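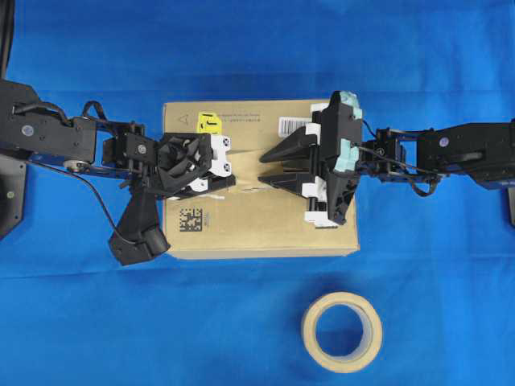 Tan carton on the blue cloth, flaps partly open along the middle.

Saturday, July 1, 2023
Bench notes, Biltumdale. Subject: cartons, used, and what can be done with them a second time.

Carrying on from the March entry, which ended with me writing "sort out the boxes" and underlining it twice. The underlining did not sort out the boxes. They have been in the Villa since then (the lean-to, for anyone new; it got the name before my time and has done nothing to earn it), stacked to the light switch, and the stack has started to lean towards the door in a way I find personal.

Count on the stock sheet is 300. I did not check it. Gaetano Benedetti wrote that number down and Gaetano Benedetti can defend it.

The question for the day was simple enough for a long weekend. When a carton has been shipped to us, opened, emptied and shoved in the Villa, can it go out again to Stirkstead without coming apart on the loading dock? Stirkstead say we have sent them some that did. They were fairly polite about it. They used the word "contents" a lot.

Method, if it deserves the name. Cloth down on the bench so the cardboard crumbs don't end up in the vise. Carton on the cloth with the seam facing up. Look at the flaps, look at the old tape, look at the corners. Push on the sides. Decide. Write the decision on a slip and put the slip in the carton, not on it, because the last lot of slips were stuck on with the good tape and took the top layer of board off with them when they were removed. Yes, that was me.

Flaps first. What I want is two flaps that come down level and meet without being bullied. A flap that has been folded back hard against the side for months will not lie down again without an argument, and once taped it spends its whole life trying to stand up. The tape loses eventually. I have started folding every flap back and forth three times along its own score before judging it, which loosens the crease and tells you very quickly if the score has cracked through. If you can see daylight along the fold, it goes for flattening.

Second thing, and I had this wrong for years: the flaps should meet but not overlap. I used to like a bit of overlap. It felt thrifty. What it does is put a ridge right where the tape needs to be flat, so the tape bridges it and there's a tunnel underneath, and anybody's fingernail can get in there. A small gap is better than a small overlap. A big gap is its own problem, see below.

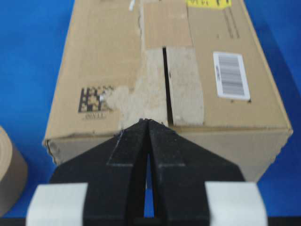
Old tape is where most of them fail, and the fault lies with whoever opened the thing. A knife run down the seam leaves two clean halves of tape that new tape will sit on nicely. A hand leaves a mess. Take the top face with the paper tape half ripped off it: the torn part has gone out to the left of the seam in a sort of cloud, and down the right in a more orderly strip, with rough fibre on both sides of the gap. Put new tape on that and it is holding on to fluff. It'll feel fine under the thumb, too, and that is the annoying part, since the thumb is what we have all been using as a test instrument.

So, for torn seams. I tried three repairs over the morning and I am recording all of them, including the stupid one.

Repair A. Tape straight over the fluff, rub down hard, hope. This is current practice. Pulled back by one corner, it came away with a furry underside and hardly any complaint. I did it again with the wide roll in case width was the answer. Width gave me a wider furry underside.

Repair B. Brush the loose fibre off first (stiff brush, the one that used to be for the lathe), then peel any lifted edges of old tape back to where they are properly stuck, trim them there with the knife, and tape over with the wide roll so it lands on sound board on each side. Much better. It took me a lot longer than A but I was also listening to the radio. The catch is that you need enough sound board to land on, and where the tear has wandered out towards the side of the carton there isn't any until you've nearly run out of flap.

Repair C. Glue. I brushed thinned white glue over the fluff, let it go off, then taped. I am told by the drum of glue that it is suitable for porous surfaces. It certainly got into this one. The flap curled up like a stale sandwich, and I now own one carton with a permanent expression. Not recommended. If someone wants to try it with the glue neat and a weight on top, go ahead, but use your own sandwich.

B is the one, then. Stop doing A. I'll put a note up by the tape gun, where it can be ignored at eye level.

On the tape itself. We are still on Litow, the clear one, because a previous version of me bought a case of it. No particular quarrel with it on clean board. It doesn't like dust and it doesn't like a cold morning, and today was plenty cold in the shed until ten or so. I kept one roll in my coat pocket and one on the windowsill and the pocket roll was nicer to work with. That's not data. I'm going to keep doing it anyway.

Labels. I had hoped to skip labels. Used cartons arrive with other people's barcodes on them, and the bloke on the dock at Stirkstead has a scanner and no sense of humour. Stickers that peel off whole should be peeled off whole. Stickers that won't should be covered with a blank, not scribbled over with a marker, since I'm informed a scanner can read straight through my marker and did. Printed codes, the little square checkerboard ones, are part of the board and aren't going anywhere. Cover those too. A carton can easily have a shipping label, a coloured sticker and a printed square on the one face, so look at the whole top before deciding you're done, then look at the ends.
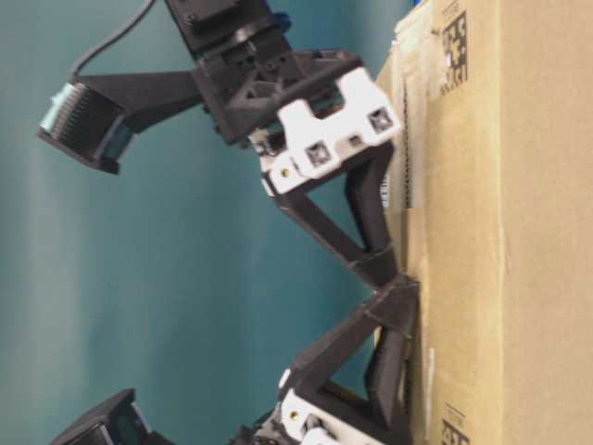 Pressing on the left face, near the middle. Teal wall behind.

Sides. The side panels matter more than I'd been giving them credit for. Everyone looks at the top, because the top is where the tape is and tape looks like effort. But a stack stands on its corners and sides, and a tired side panel lets the one above sink until the flaps take the load, which they were never meant to do.

My side test is to press in the middle of the panel and then an inch or two from a corner, and compare. The middle should give a bit and the corner should barely give at all. If both feel the same, the corner has gone soft and the carton is only standing up out of habit. I tried to put a number on it with the luggage scale and a block and got a different reading each time, mostly to do with how I was standing. Abandoned. Press and compare.

Scuffed corners are not a fail by themselves. I had been failing them, and Gaetano pointed out (from the doorway, with a coffee, not lifting anything) that by that rule we'd have no cartons left and neither would anyone else. Scuffed is fine. Scuffed and soft to the pinch is a light-goods carton. Scuffed, soft and split is flattened and goes under the mower.

Small dents along a top edge: ignore, unless they sit where the tape turns the corner. The tape has to go over that edge and down the end by a decent hand's width, and if it crosses a dent it lifts right there. I now go a touch past the dent or put a short cross strip over it.

Three piles, then:

Good. Flaps level, seam clean or cut, corners firm. Goes out as is.
Fix. Torn seam with sound board either side. Repair B, then light to medium goods.
Flat. Anything else, plus anything I'm tempted to argue for.

That last clause is there for my benefit. I caught myself at lunch making a case for a carton with one flap missing, on the grounds that it was a nice colour.

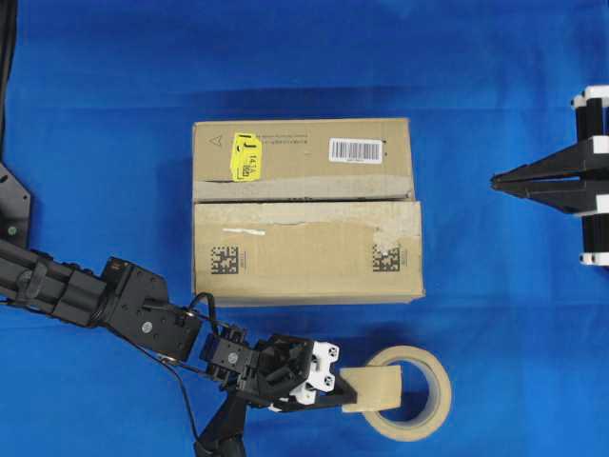
Closing pattern, settled after far too much discussion. One strip along the seam, full length and down both ends. Then a shorter strip across each end of the seam, at right angles, since the ends are where the lifting begins. Rub down from the middle outwards. No third strip on top of the first for luck. I know it feels like it should help, but layered tape sticks very well to tape and contributes little to cardboard, and the next person to open it will give up on the knife and use their hands, and then we are back to fluff.

For cartons with a gap between the flaps wider than a pencil: cut a slip of board 400 mm long from the Flat pile, tuck it under both flaps along the seam, and tape over. It gives the tape something to be pushed against. I was pleased with this until I found one of the old cartons in the Villa had exactly the same thing done to it, in my handwriting.

Time spent: all day, if you include moving the stack away from the door, and I do include it.

Left to do:
Make up a proper lot of Fix cartons, six to start with, and send them to Stirkstead without telling them which ones they are. See who complains.
New blades for the knife. The current one is tearing, and I've just written a page about tearing.
Ask whether we can please stop ordering blank labels 4000 at a time. They live in the Villa as well, under the leaning bit.
Cloth needs a shake outside. It has collected most of a carton.
Gaetano to recount the stock, on his own, starting from the back.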